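Jan 23, 2022

A proper Sunday, for once. Rain all morning, second coffee before nine, and then over to Porero because I'd promised myself I would watch the whole table job from beginning to end instead of dipping in and out and only catching the clever bits. I took sandwiches. I took a cushion too, because the chairs there are a punishment.

The question I keep writing in this diary (I looked back and it's there in October, underlined, with a rude word next to it) is whether a machine can do the dull jobs yet. I don't mean the show-off ones. I mean the sort of thing I'd do on a wet afternoon with the radio on: put the legs on a cheap table, fold the towels, get the pan clean. The Skaderel brochure says yes, naturally. The Skaderel brochure has said yes for as long as I've been reading it.

So, a white table, upside down on the black sheeting, legs to go in at the corners. I did the same sort of table for the back bedroom and I had it up in 15 minutes, and that included looking for my glasses.
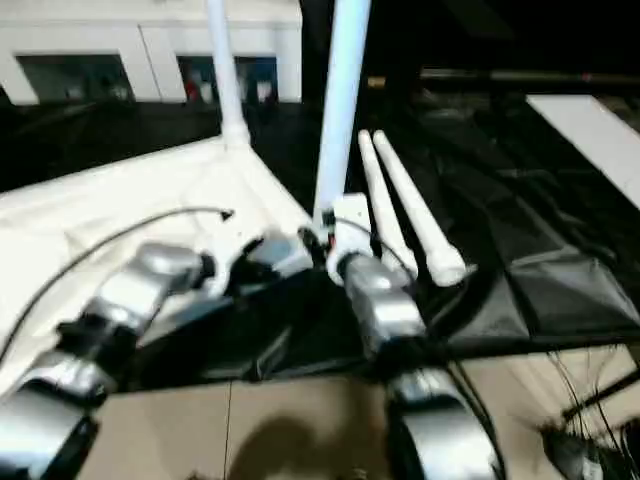 Both arms busy at the table, two legs still lying on the black.

I'd got it into my head that the hard part would be the strength, or the screwing, or something mechanical like that. Silly of me! What I find myself watching for is all the small stuff I do without noticing. When I fit a leg I give it a little wiggle, feel it seat, take it out again if it feels wrong, lean my hip on the table top so it doesn't wander off. Half of that is my hands talking to each other. The other half is pure bad temper. I don't know how you put either one into a machine, and I said so at lunch, at some length, with my mouth full.

And then there's all the white. White top, white legs, bright light over the lot. I was squinting at it from my cushion and losing the edges myself, and I've had a lifetime of looking at furniture. If I had to find a socket by eye in that glare I'd be feeling for it with my thumb within seconds. 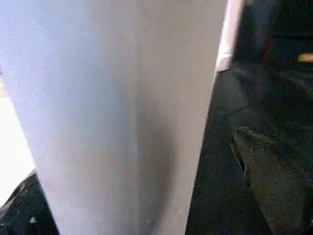

Amrani is the other thing I wanted to write down before I forget. It's their planning software on trial this month, the bit that decides what gets done next, and the log had got to 1,642 lines before I'd even finished my crusts. I read 347 of them (I know, I know, but it was raining) and a good many amount to "is it there? look again". Which is me in the larder, to be fair. I did warm to it a bit after that.

What I'd really like is for somebody to give me a straight number. How many tables, how many came out right, how many needed a person to step in and put their hand on something. You never get it laid out like that. You get a nice clip with music. I'd put up with a slow machine quite happily – I've got a slow kettle and a slow car – so long as I could go and hang the washing out and not have to stand over it. If I have to stand over it, then I'm doing the job and the machine is company.
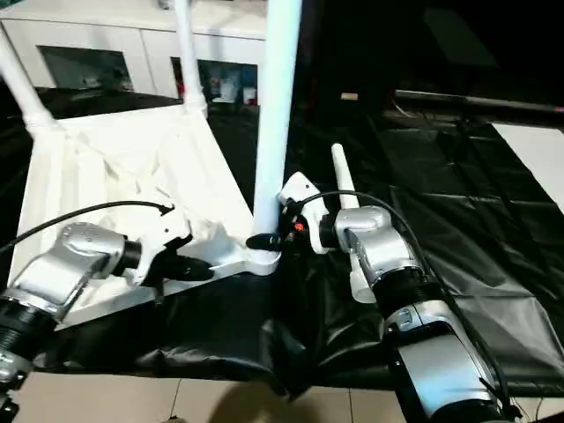
Anyway, I had a good long think about my own house on the cushion. Things I'd hand over tomorrow: bins, bath, the oven shelves, that horrible business with the duvet cover. Things I'd keep: ironing (I like it, leave me alone), anything with a knife, and the glasses my aunt left me. Flat-pack I'm in two minds about. I moan all the way through and then I'm unbearably proud for a week and make everybody come and look.

The shop-floor people have it easier, I think. If you're putting together the same table all day you can fix everything in its place and the machine can more or less rely on it. At home the table's never where you left it and there's a sock on it. Grisinon tried selling a folding machine for the home and I wanted one badly until I saw that you had to lay each shirt out flat for it first. Well, by then I've folded it! The price was going to be 3,000, as well. I could buy a lot of creased shirts for that.

My feeling tonight, for what it's worth, is that the picking up and putting down has come on enormously since I started paying attention, and the knowing-when-it's-right hasn't kept up. I'd trust one to hold a thing steady for me. I'd love that, in fact – a third and fourth hand that doesn't sigh. I wouldn't yet trust one to tell me the table was safe to stand a lamp on.

I typed most of this up for the blog at teatime, and left it open for comments with this one next to it.

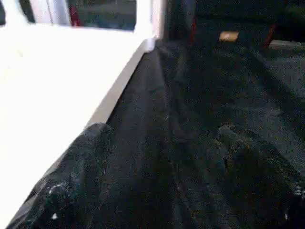 Somebody wrote back before I'd washed up, to say that I was being too hard on them, that holding things steady is most of what their knees get used for on a Saturday, and they'd pay good money for that alone and do the checking themselves. They also said I was wrong about ovens and I should never let a machine near mine until it can tell burnt cheese from enamel. Fair point about the cheese. I've answered and said I'd think about it.

Must ring the plumber in the morning. And fetch the cushion back, I left it on the chair.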